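# Is dust really made of you?

Somebody has probably told you that dust is mostly dead skin. A big cousin, perhaps, or a teacher on a rainy afternoon. It is a brilliant fact, because it is disgusting, and disgusting facts travel fast.

But is it true? When a fact is that much fun to say, it is worth giving it a poke.

## The skin story

First, the part that holds up. You do lose bits of skin, all day long. The outside layer of your skin is made of flat, dead cells, and they flake off when you scratch, pull on a jumper or roll over in bed. New ones come up from underneath. The flakes are too small to see one at a time, so you never notice them go.

Some of those flakes end up in house dust. Nobody sensible argues about that. The word to be suspicious of is "mostly".

Ask yourself how anyone would know. They would have to collect dust from a home, sort out the skin from everything else and weigh it. Then they would have to do it again in another home, and another, because yours isn't the same as mine. A flat with two cats and a thick carpet makes one sort of dust. A house beside a dry, sandy track makes a different one. A single number for every house in the world should make you raise an eyebrow.

## So what else is in it?

Quite a lot, and it changes from room to room:

- fibres from clothes, towels, blankets and carpets
- soil and grit that came in on shoes
- hair, from people and from pets
- pollen, if there are plants flowering outside
- tiny bits of paper, paint and plaster
- soot from candles, cooking or traffic
- crumbs
- bits of insect (sorry)

Bedroom dust is often full of fibres, because bedrooms are full of cloth. The dust just inside the front door is often gritty. Rub a little between your finger and thumb and you can feel the difference. Wash your hands afterwards.

## "But I only just wiped that!"

Here is another thing people say: dust comes from nowhere. It doesn't. It was already in the room, floating, or sitting somewhere else.

Small bits fall very slowly. Drop a marble and it hits the floor before you can say its name. A speck of fluff is so light for its size that the air holds it up, and the smallest bits can drift for hours. Each time someone walks past, shakes out a coat or opens a door, the air moves and up they go again. A dry cloth can be just as bad. It picks up some of the dust and flicks the rest into the air, and that part comes back down once you have put the cloth away and are feeling pleased with yourself. A slightly damp cloth hangs on to more of it.

## Why you see it on some days and not others

Maribeth Magbanua runs the Saturday-morning science club in Avula - except that it has moved to after school now, so the name is wrong and we all still use it. She doesn't believe anything until she has tried it. In September she asked the club which was dustier, a dark shelf or a pale one. Everyone said the dark shelf.

"Is it dustier," she said, "or is it easier to see?"

That is a very annoying question, and a good one. Most dust looks pale or grey. Put pale specks on something dark and they stand out. Put them on something pale and they hide. The shelf that looks clean might have just as much on it.

Light matters too. With a torch held straight above a table, you might spot nothing. Hold the torch low at one side, so the light skims across, and suddenly every speck is bright on one edge and has a tiny shadow on the other. Low sun through a window does the same job. The sunbeam did not bring the dust in with it.

## Try it: the dust trap

Don't take my word for any of this. You will need:

- 2 squares of dark card
- clear sticky tape
- a torch
- a magnifying glass
- a pencil and paper

1. Make a loop of tape on each card, sticky side out, and press it down so that it stays put.
2. Put one card in a bedroom and one in a kitchen, well away from the cooker. Choose places where they won't be knocked.
3. Leave them for 7 days. No peeking with your fingers.
4. Shine the torch from the side and look with the magnifying glass.
5. Draw what you see. Draw first and name it afterwards, or you will end up drawing what you expected.

Rodel Dagdag, who is nine, found a curly blue thread on his bedroom card and nothing blue on the kitchen one. He said this proved that dust comes from socks. Does it? It shows that one thread landed on one card. He owns blue socks, so socks are a fair guess. He also owns a blue blanket. He is going to try again with 20 cards, if his mum lets him have the tape.

## A table to practise on

Before you set your trap, have a go at looking. Plenty of tables seem perfectly clean until you slow down.
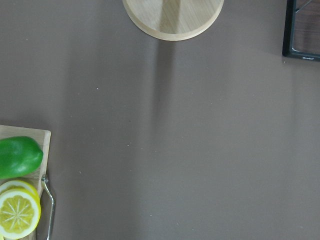 *Avula, October 4, 2022*

Did you go straight to the round wooden disc, or to the black frame in the corner? Most people do, as big things grab your eyes. Now try the plain part in the middle, where there is supposed to be nothing at all. There are a few pale specks on that brownish-grey top, and one of them is white.

Are they dust or crumbs? I can't tell you, and I would be wary of anyone who said they could. There is a wooden cutting board in the other corner, so crumbs sound likely. Likely is still only a guess. To find out you would need to get much closer, with that magnifying glass.

Look at the long grey smudge below the disc as well. Is it dirt? It is soft at the edges and it fades as it goes, as a shadow does. You could test a smudge like that at home. Wipe it with a damp finger, then move the lamp. Dirt stays where it is when the lamp moves.

## Back to the skin

So, is dust made of you? Partly. How much depends on who lives in the room, what the floor is made of, how often the windows are open and what everyone has on their feet. If someone tells you a percentage, ask them whose house it came from - and what they did about the cat.

Words you might want:

**Fibre** - a very thin thread, such as the ones that wool and cotton are made of.

**Pollen** - fine powder made by flowers, trees and grasses.

**Soot** - black powder left behind when something burns.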